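세입자·관리 합동회의 회의록 (10월분)

장소: 브랄비(Bralby) 레지던스 1층 회의실
시작: 오후 7시 10분
참석: 소유주 대표 측, 임차인 대표 측, 관리업체 Sidov, 중개업체 Prasertsri
불참: 상가동 소유주 측 (사전 연락 없음)
작성: 관리사무실. 급히 정리한 것이라 오탈자 있으면 게시 후 일주일 안에 알려주세요.

0. 지난 회의록 확인

지난번 회의록 이의 없이 승인. 단 4번 항목 "옥상 출입"에서 "전면 금지"라고 적힌 부분은 "야간 금지"로 정정. 낮에는 관리사무실에서 열쇠 받아서 출입 가능. 정정본 다시 게시하기로.

1. 임대 현황 보고 (Prasertsri)

- 현재 공실은 B동에 몰려 있음. A동은 거의 다 찼고 대기 문의도 있음.
- B동이 안 나가는 이유로 중개 쪽에서 든 것: 북향, 주차장까지 거리, 엘리베이터 소음. 소유주 측은 가격이 문제라는 의견. 결론 안 남.
- 매물 광고에 면적이 잘못 올라간 건. 공용면적 포함 수치와 전용면적이 섞여서 올라감. 집 보러 온 사람이 현장에서 따진 일 있었음. Prasertsri에서 광고 전체 다시 점검, 앞으로 전용면적만 크게 쓰고 공급면적은 괄호로.
- 풀옵션 표기 기준도 통일 필요. 세대마다 가구가 다른데 전부 "풀옵션"으로 나감. 세탁기, 냉장고, 에어컨, 침대 네 가지 다 있는 세대만 풀옵션으로 쓰기로 합의. 나머지는 품목을 그대로 적을 것.
- 단기임대 문의 계속 들어옴. 현행 규약상 6개월 미만 불가. 규약 바꾸자는 의견 나왔으나 임차인 측 반대 (복도에 캐리어 소리, 현관 비번 유출 걱정). 다음 회의로 넘김.

2. 관리비

- 공용 전기료가 작년 같은 기간보다 올랐음. Sidov 설명으로는 지하주차장 환풍기 가동시간을 늘린 영향이 큼. 임차인 측에서 고지서에 내역을 안 나눠서 모르겠다고 항의.
- 다음 고지서부터 공용 전기를 승강기 / 주차장 / 복도·외등으로 나눠 표기.
- 청소 용역 단가 인상 요청 들어옴. 세대당 월 2000원 인상안. 소유주 측은 수용, 임차인 측은 계단 청소 횟수부터 늘리라는 입장. 절충해서 B동 뒷계단 청소를 주 1회에서 2회로 늘리는 조건으로 인상 수용. 적용은 다음 계약분부터.
- 연체 세대 독촉 방식. 현관문에 붙이는 것은 중단. 우편함에 봉투로 넣고 문자 병행. 이 건은 이견 없음.
- 장기수선 적립금은 이번에 안 건드림. 지붕 견적 받은 뒤에 얘기하자고.

3. 퇴실 점검과 보증금 공제

제일 오래 걸린 안건. 50분 정도 씀.

- 임차인 측: 퇴실할 때 공제 기준이 사람마다 다르다, 벽지 못자국으로 도배비 전액을 뗀 경우가 있다. 입주 당시 상태 기록이 없어서 다툴 근거가 없다고.
- 소유주 측: 입주 체크리스트를 나눠줘도 제출을 안 한다. 제출 안 했으면 이상 없음으로 보는 게 맞지 않냐.
- Sidov: 체크리스트 양식이 너무 길어서 안 내는 것 같음. 네 장짜리를 한 장으로 줄인 초안을 가져옴. 회의에서 돌려봄. 욕실 실리콘, 창틀, 싱크대 하부 항목은 남기고 콘센트 개별 번호는 빼기로.
- 통상 마모는 공제 안 함. 못자국은 작은 핀 정도면 공제 없음. 나사못 이상은 보수비 실비만. 도배 전액 공제는 벽 한 면의 절반 이상이 손상된 경우에만. 문구는 Sidov가 다듬어서 회람.
- 체크리스트 제출 기한은 입주 후 14일. 소유주 측 7일 주장, 임차인 측 한 달 주장, 중간으로.
- 사진은 입주자와 관리사무실이 각각 보관. 메신저로만 보낸 것은 나중에 안 열려서 문제됨. 메일로 보내는 걸 원칙으로.
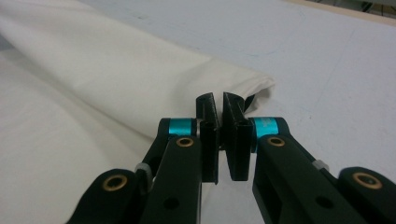

- 퇴실 청소비도 얘기 나옴. 지금은 평형 구분 없이 같은 금액. 원룸 사는 사람이 손해라는 지적 타당하다고 봄. 평형별로 두 단계로 나누는 안을 Sidov가 만들어 오기로.
- 보증금 반환 시점. 계약서에는 퇴실 당일인데 실제로는 며칠 밀리는 경우가 있음. 점검에서 이상 없으면 당일, 보수 건 있으면 보수비 제외한 나머지라도 당일 먼저 반환. 소유주 대표 측은 개별 소유주한테 강제는 못하고 권고만 가능하다고 함. 권고문으로 돌리기로 함.

4. 주차

- 등록차량이 면수보다 많음. 지상·지하 합쳐 100면인데 저녁 9시 넘으면 이중주차.
- 세대당 두 번째 차량 요금 인상안: 찬반 갈림. 상가동이 빠진 상태라 표결 안 함. 상가 손님 차가 밤까지 서있는 게 더 문제라는 말도 있었음.
- 우선 할 수 있는 것부터: 방문차량은 관리사무실에 번호 등록, 밤 11시 이후 미등록 차량은 안내장 부착. 스티커(떼기 힘든 것) 쓰지 말고 와이퍼에 끼우는 종이로.
- 전기차 충전구역에 일반차 세우는 건은 신고가 들어오면 관리사무실이 먼저 전화.
- 오토바이 자리 바닥 도색 지워짐. 이달 안에 다시 칠함.
- 지하 2층 기둥 모서리 보호대 떨어진 곳 있음. 재고로 교체.

5. 인접 부지 개발 (Cemonness)

- 북쪽 공터에 Cemonness 분양 단지 들어온다는 건. 시행사 측 설명자료를 Prasertsri가 받아옴. 총 200세대, 1층 일부 상가. 착공 시기는 자료에 없음.
- B동 저층 일조 우려. 소유주 측은 매매가에 영향 있을까 걱정, 임차인 측은 공사 소음이 먼저라고.
- 시행사에 요청할 것: 공사차량 동선, 작업시간, 분진막 높이, 균열 사전조사. 특히 균열 조사는 착공 전에 해야 의미가 있음. 공문 형식으로 보내고 답 오면 게시판에 붙임.
- 우리 쪽 담장이 경계선에서 조금 넘어가 있다는 얘기가 예전부터 있음. 측량 해봐야 앎. 측량비 누가 내는지로 또 길어짐. 일단 견적만 받기로.
- 중개 쪽 의견: 새 단지 분양 광고가 시작되면 브랄비 월세 문의가 잠시 줄 수 있으니 B동 공실은 그 전에 조건 조정해서 채우는 게 낫다. 소유주별로 따로 연락하기로.

6. 시설

- A동 엘리베이터: 문 닫힐 때 걸리는 현상. 부품 주문 들어감. 도착하면 오전 중 교체, 하루 전에 공지.
- 온수 약한 세대 신고 있음. A동 상층부에 몰려있음. 배관 점검 업체가 와서 보기로 했고 점검 세대는 미리 연락.
- 현관 자동문 비밀번호 변경. 퇴실자가 알고 있다는 민원. 분기마다 바꾸기로 하고 첫 변경은 이번 달 말. 배달기사용 번호는 따로 안 만듬.
- 택배 보관: 1층 선반에 20일 넘게 놔둔 물건은 관리사무실로 옮기고 연락. 폐기는 안 함.
- 분리수거장 조명 꺼짐. 등 교체 완료, 센서는 아직.
- 외벽 누수 의심 세대 한 곳. 비 온 다음에 다시 확인해야 해서 보류.
- 옥상 방수 견적은 두 군데 도착. 한 군데 더 받고 비교표로 가져오기.

7. 기타

- 층간소음 안내문 문구가 너무 세다는 의견. "경고" 빼고 "부탁"으로.
- 반려동물 조항은 세대별 계약서가 제각각. Prasertsri에서 최근 계약서 기준으로 문구 모아서 정리해 오기.
- 자전거 거치대에 오래 방치된 것들 꼬리표 붙이고 한 달 기다림.
- 게시판 열쇠 분실. 새로 맞춤. 비용은 소모품비.
- 상가동 소유주 측에 두 번 연속 불참 관련 연락. 다음 회의 안건 미리 보내고 못 오면 서면 의견이라도 달라고 할 것.

결정사항 / 담당

- 광고 면적·옵션 표기 수정: Prasertsri, 2주 내
- 고지서 공용전기 분리 표기: Sidov, 다음 고지분
- 입주 체크리스트 한 장짜리 확정본: Sidov, 회람 후 바로 사용
- 공제 기준 문구 회람: Sidov
- 보증금 반환 권고문: 소유주 대표 측
- 퇴실 청소비 2단계 안: Sidov, 다음 회의
- 시행사 공문: 관리사무실 초안, 양측 확인 후 발송
- 경계 측량 견적: 관리사무실
- 옥상 방수 비교표: Sidov, 다음 회의
- 반려동물 조항 정리: Prasertsri

다음 회의로 넘긴 것: 단기임대 규약, 두 번째 차량 요금, 장기수선 적립금.

다음 회의는 11월 중, 같은 장소 오후 7시. 날짜는 상가동 쪽 일정 듣고 문자로 안내. 안건 추가는 회의 사흘 전까지 관리사무실로.

종료: 오후 9시 25분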